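"We Want to See the Receipts": A Talk With the New Party Chair in Panthorpe

The office of the Panthorpe branch is on the second floor, above a shoe repair shop. The new chair came at 7 in the morning, before her regular job, and she asked me to use only her title in this text. "The members voted for the program," she said. "My name is not so important."

She won the branch election in May with 57 percent of the votes. It was the first time in 21 years that the post had more than one candidate. I asked her why it took so long.

"People were tired," she answered. "They came to the meeting, they raised the hand, they went home. I did the same for many years, so I don't blame anybody."

Her first decision was to stop the contract with Foltier, the company that printed the campaign posters. According to her, the branch paid for the work but has no written offer from any other printer. "Maybe the price was good. I cannot say it was bad. But I have to compare it with something, and the folder is empty." 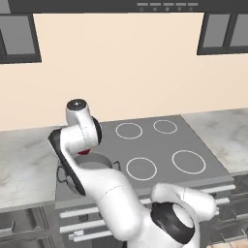 The quarrel with the regional office

The regional office in Clanura did not like this decision. In a letter to all branches it wrote that local chairs should "respect existing agreements until the end of the season." She read the letter to me aloud, slowly, and then put it back in the drawer.

"I respect agreements - when I can read them," she said. "I asked for the papers on Friday and I am still waiting."

Some older members think that she goes too fast. She knows about this. In the last meeting, 5 of them left the room before the vote on the new spending rules, and the rules passed without them. She has since invited them for a talk, and until now two have accepted.

I also asked about the Steinarsdóttir report, which recommended that small branches should be joined together. She is against it, but less strongly than I expected. "If the members want it, we do it. They should get the report first. Most of them have seen only the summary."

Before I left, I wanted to know if she will be a candidate for the town council. She was already putting on her coat.

"Ask me after the budget," she said.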